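Low Storage Cabinets, Open-Plan Office
Gallery: Furniture and Filing
Updated Mon 5 April

The Roston office replaced its tall steel filing units with low cabinets in January. This gallery covers the cabinets, their fittings and the desk runs beside them. The cabinets were supplied by Masta and assembled on site. Archive material went to the store at Ploltance, and current files stayed within reach of the desks.

Top height was set so that the cabinets can be used as a standing surface without blocking the view across the benches. Each unit has an interior shelf. Doors need clear floor for a full swing, so bins and bags should be kept out of the strip in front.
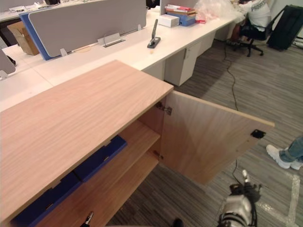
Cabinet with right-hand door open. Concealed metal hinges, black catch plate at the free corner of the door. Blue box files on both levels, stored flat.

Box files are stored on their sides with the spine facing out. Upper level: current year. Lower level: previous year, pending transfer. Labels are printed to the Costache scheme, with a prefix of two letters and a running number. The last number issued before the move was 263.

Hinge adjustment: open the door fully, loosen the fixing screw, shift the door until the gap along the top is even, then tighten. Check the catch afterward. If the door springs back, the plate is out of line with its counterpart in the carcass.

Desk runs: white tops, gray fabric dividers along the center line, clamped with metal brackets. Monitor posts stand on foot plates. Retighten divider clamps after any desk is moved.

Floor: carpet throughout. Level each cabinet at the feet before adjusting doors. Almost 200 box files were moved in the first pass, and 5 cabinets needed leveling a second time after loading.

Spare hinges and catches are kept with the assembly keys at Roston. Order replacements by cabinet number.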